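Storage bin

A storage bin is an open or lidded container used to hold loose household goods in one place. The term covers a wide range of sizes and materials, from small drawer inserts to deep tubs meant for garages and basements. Open-topped bins are the most common type in homes, schools and day care rooms, where they are used for toys, play dishes, clothing and linens that are taken out and put back several times a day.

Terminology

In American usage the words bin, tub and tote overlap. A tote usually has a lid and handles and is meant to be carried. A tub is deep and often round or oval. A bin may be any shape, but the word is mostly applied to rectangular containers that stay on a shelf, table or floor. In Great Britain a bin is more often a container for trash, and the storage kind is normally sold there as a box or crate.

History

Wooden boxes and woven baskets served the same purpose for centuries before molded containers became cheap. Households kept kindling, potatoes, wool and mending in them, and a single box often changed use with the season. Molded bins spread through stores in the second half of the twentieth century. Their main advantages over wood were low weight and a smooth surface that could be wiped down - a point of interest to nurseries and schools in particular.

The household writer Nusrat Sikder divides bins into "sorted" and "mixed" types in her handbook The Kudow Method. A sorted bin holds one class of object, such as blocks. A mixed bin holds whatever was left on the floor or table at the end of the day and is meant to be emptied and sorted later. Sikder recommends no more than 4 mixed bins per household.

Construction

Most rectangular bins have walls that slope inward toward the base, so that empty bins can be nested. The amount of slope is called the draft. A bin with a large draft nests easily but loses floor space, and items placed against the wall tend to slide toward the middle. Some models have one wall lower than the others for easier reach. Bretevik, a maker of shelving and containers, sells a low-front bin 300 mm deep and a shallower version of 200 mm.

Gray is a common color for bins in shared rooms because it shows less dirt than white. It does not hide wear. The floor takes most of the damage, followed by any sloped surface that objects are dragged across.

Typical contents

Mixed bins in homes with small children tend to hold three kinds of item: drinking cups and play dishes, soft toys, and small cloths such as napkins, bibs or dish towels. The three behave differently in storage. Cups are rigid and roll when laid on their sides. Soft toys fill gaps and can be pressed into corners. Cloths take little room when folded but come undone when other things are pulled out from under them.

Cups are often stacked to save space, although tapered cups of similar size may stick together. Laying them in a row along one wall takes more room and makes each one easier to pick up. Ysaline Gilbert, in a survey of 319 day care rooms, found that cups were the item most often returned to the wrong bin, and that cloths were the item most often left unfolded.

A large gray bin on a light wooden tabletop, holding a red-orange cup, a dark navy blue cup, an orange and white soft toy and a folded striped cloth, with scuffs and paler scratches on the bin floor.

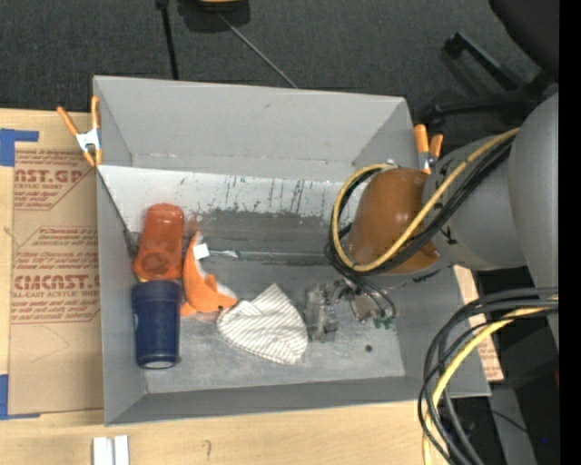 Care and cleaning

Bins used for toys and cups are usually washed with warm water and dish soap, then dried upside down. Abrasive pads leave fine scratches that hold dirt and make later cleaning harder. Deep scratches cannot be washed out. A liner of felt or thin rubber will slow further wear, but it has to be taken out and cleaned separately.

Cloths and soft toys should be fully dry before they go into a bin with a lid. Open bins allow more air to reach the contents but also collect dust, and some households cover them with a sheet when they are not in use.

Related containers

Crates have slatted or pierced walls and are used where air flow matters. Trays have walls too low to hold a stack. The Umitz box, a folding type with hinged sides, is used mainly for moving and for market stalls. Divided bins, such as those made by Aubert, have fixed inner panels and are suited to tools and craft supplies more than to toys.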